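3.2 Floor coverings and footstep noise

Residents of the Harnatport blocks complained most often about footsteps from the unit above. The blocks went up in 2000 with bare screed floors, and tenants were free to lay whatever they liked on top. We grouped the coverings into hard finishes, fitted carpet and loose rugs. Small rugs were the hardest to classify — they move, and tenants often left them out when filling in the form. Of the 69 households that returned it, many listed a rug only after a follow-up call.

Figure 2 shows the type we coded as a small loose rug: oval, brown and speckled, with a slightly lighter rim, on a light gray floor.

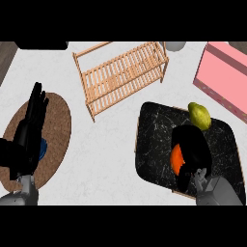 3.3 Interviews

Interviews were held in May at the Harnatport and Narnbridge sites. Each took place in the tenant's home, in the early evening, when noise from neighbors was most likely to come up. We used the Trerkari schedule with 2 changes. The question on pets was moved to the end, and the item on sleep was split into falling asleep and waking at night.

Answers were coded by two readers working apart. Where they differed, the passage was read again together and a single code was agreed. Units in the Lefèvre building were left out of this step — its floors were being replaced at the time.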